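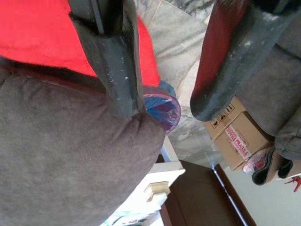
Jeanine Baert acha que eu devia ter começado pelo botão de parada e deixado as almofadas dos dedos para depois. Ela leu o rascunho desta lista na terça e me devolveu com a margem toda riscada. Tem razão em parte, então mudei a ordem, mas as almofadas continuam sendo o item mais comprido, porque foi nelas que gastei mais tempo (e paciência!).

Lista de inspeção: kit de garra Lustar, fornecido pela Mateline, em avaliação para arrumação e coleta de objetos pequenos em casa

1. Parada de emergência
Situação: OK
Apertei com o braço parado, com o braço andando e com a garra fechada num rolo de papel. Parou nas três. Só queria um cabo mais comprido, o que vem na caixa mal dá a volta na bancada e eu acabo trabalhando com o botão atrás do cotovelo. Já pedi outro.

2. Fixação da garra no punho
Situação: OK, reapertar
Quatro parafusos. Um deles cedeu um quarto de volta depois do primeiro dia, os outros nem se mexeram. Passei trava-rosca média e fiz uma risquinha de caneta branca na cabeça de cada um. Façam a risquinha, gente, custa nada e dá para conferir de longe.

3. Dedos
Situação: OK
Marquinhas brancas de uso e poeira clara no acabamento fosco, coisa de superfície. Passei a unha ao longo dos dois dedos procurando trinca e não achei. A poeira sai com pano seco. Não usem álcool, o manual da Mateline pede para evitar e eu não vou testar com peça emprestada.

4. Almofadas dos dedos
Situação: acompanhar
São cinza, macias, com um toque de camurça, e eu gostei muito delas desde o começo. Seguram caixinha de papelão sem amassar o canto, o que a garra antiga da Maes nunca conseguiu aqui. Agora, os poréns: já têm uns vincos leves, e na emenda com o dedo eu olho todo dia se começou a descolar. Por enquanto, nada. O manual manda trocar a cada 60 horas de trabalho e o par de reposição não vem no kit, se compra à parte. Achei mesquinho! Anotem as horas na folha da parede, com caneta, e quem trocar escreve a data e rubrica.

5. Força de aperto
Situação: OK com ressalva
Deixei em 20 por cento para tudo que é leve ou quebra fácil. Com 90 por cento ela segura uma lata cheia sem escorregar nada, mas esmagou um copo descartável como se não fosse com ela. O programa Feluvis guarda o último valor usado e não avisa quando liga de novo, e isso para mim é o ponto mais fraco do conjunto inteiro. Quem ligar a máquina confere o valor antes de qualquer outra coisa.

6. Câmera do punho
Situação: OK
Lente limpa, suporte firme. As almofadas ocupam um bom pedaço da imagem, e quem está acostumado com dedo fino estranha. Em dois dias a gente se acostuma.

7. Área de trabalho
Situação: corrigir antes de cada sessão
Papelão com etiqueta FRAGILE e guarda-chuvinha impresso conta como frágil até alguém abrir e provar o contrário, mesmo que a caixa seja pequena. Perto de móvel, baixem a velocidade: quina de madeira e puxador de metal são onde eu mais tenho medo de bater. Plástico translúcido merece uma passada à parte, porque nos meus testes a detecção do Feluvis se perdeu com ele mais do que com qualquer outra coisa. E olhem o chão, sempre.

8. Cabos
Situação: OK
Folga suficiente no punho com o giro completo para os dois lados. Troquei uma abraçadeira que raspava.

9. Registro
Situação: OK
O contador de ciclos marcava 2.871 quando fechei esta lista. Copiem o número no início e no fim do turno.

Pendências
Par de almofadas de reserva, pedir à Mateline ainda em maio.
Cabo mais comprido para a parada, já pedido.
Perguntar ao suporte do Feluvis se dá para fixar a força inicial em 20 por cento.

Minha opinião, já que me perguntaram: eu ficaria com o kit. Jeanine quer mais uma semana de testes com objetos molhados antes de assinar, e as almofadas de reserva na gaveta.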